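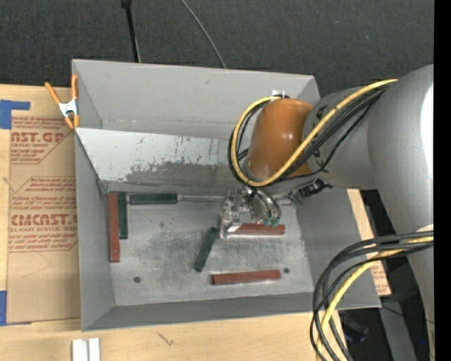
Emari support was asked last month whether the picking kit has to be taught again each time the bin is moved, and the reply was no, as long as the move is small and step 4 is repeated. A reader of the earlier guide, Brirard, wrote back that step 4 took longer than the rest together. It has been shortened in this edition.

Section 6. Setting up the bin

1. Switch the arm to Hold and wait for the status light to stop blinking.

2. Set the bin on the table with its long side facing the arm base. Leave at least 200 mm between the rim and the base.

3. Clamp the rim. Push the bin by hand from 2 sides. If it slides, move the clamp and try again.

4. Open Mota on the control PC and choose Bin > Find Floor. Jog the gripper down until the height reading turns green, then press Save.

5. Run the test pick at low speed. Keep one hand near the stop button.

Note: Blocks lying against a wall are harder to grip than blocks in the open. Mota leaves them until last - this is normal and does not need a reset.

Caution: Check the cables through the full wrist turn before raising the speed. A cable that catches on the rim can pull the bin over.

If error 638 appears, the saved floor height was lost. Repeat step 4. Replacement clamps are listed under Morkwood parts in Section 9.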